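Sorting the apples before they go downstairs

2018-08-08

The early tree came ripe all at once again, so Tuesday evening and most of today went to apples. I have two trees behind the house in Hinstead. One is a late keeper that won't be ready until the leaves start to turn. The other is an early red that came with the property, and I have never found out its proper name. Damian Sikora, who lived here before us, always called it "the front tree," even though it is in the back. There was another one in front of it once, I think.

Early apples don't store well. Everybody who grows them says so and I agree, but there is a difference between two weeks and six weeks, and most of that difference is sorting. Last year I put everything straight into boxes and carried the boxes down to the cellar. By the end of the month I had thrown out half.

What I do now is slower. I pick into a canvas bag, never more than half full, and empty it by hand onto an old blanket on the table. If you tip the bag out, you bruise the ones at the bottom, and the bruise doesn't show until two days later, when it is already in the box with the others.

Then each apple gets picked up and looked at. I start at the stem. If the stem has pulled out and left a hole, that apple goes into the kitchen pile no matter how good the rest of it is. Next I turn it over and check the other end, where the codling moth gets in. A little brown crumbly stuff there means a worm, or means there was one. After that I go around the sides with my thumb, not pressing hard. Soft places feel a bit like a pillow under the skin.

Color was the thing I got wrong for years. I used to pull out anything that looked uneven, thinking it was the start of rot. With this variety, dark blotches and streaks in the red are normal, and so are the small pale flecks. The flecks are lenticels, the pores the fruit breathes through. They can get more noticeable as the apple grows. Real rot is brown, it has an edge, and it gives when you touch it. A dark red patch that is firm and smooth is just a dark red patch. I must have made gallons of sauce out of perfectly good keepers.

Scab is a different matter. It is rough and corky and you can feel it with a fingernail. A small spot of scab doesn't hurt the eating, but the skin can crack there later on, so I don't store those either. They go in the bowl on the counter and get eaten first.

So there are three piles: cellar, counter, kitchen. The kitchen pile is always the biggest with the early tree. Renata Kaczorowski came by at lunch and took a bag of those for chutney, and she will bring back a jar or two in December if it goes the way it usually does. I cut up the rest this afternoon. The bad parts went to the compost and the good parts into the big pot with a splash of water and no sugar. I add sugar when I open the jar, if it needs any.

For the cellar pile I use shallow trays, one layer deep, with the apples not touching. Newspaper works for wrapping. I have tried it both ways and I only bother with wrapping the late ones now, as the early ones are gone before it makes any difference. The trays go on the lowest shelf, away from the potatoes. I check them on Sundays and take out whatever has started to go.
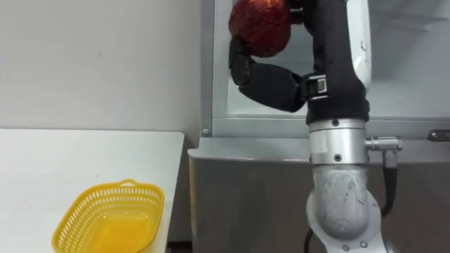 A good red one, streaks and flecks and all.

I don't wash the ones that are going into storage. Washing takes off the bloom, the dull waxy layer, and I think they shrivel sooner without it. A dry cloth is enough if there is dirt or a bird has been at the tree. The counter apples get washed when somebody wants one.

Kai Gerlach asked me last week whether it was worth the trouble when a bag of apples costs so little at the store. Maybe it isn't, if you count the hours. But I had the evening free and the apples were going to fall on the grass and draw wasps whether I picked them or not. I would sooner spend the time at the table than with a rake.

A few things I want to remember for next year. Pick in the morning if at all possible – fruit that has been in the sun all day goes into the cellar warm and takes forever to cool. Thin the branch over the shed in June, because everything on it came out small. Get another two trays before the late tree is ready. And ask Oliwia Bielecka for her ladder back, the three-legged one, before she lends it to somebody else.

The late tree looks good so far. There is some scab on the shaded side and the top is too crowded, but the fruit is clean where I can reach it. I will write about that one when it is picked.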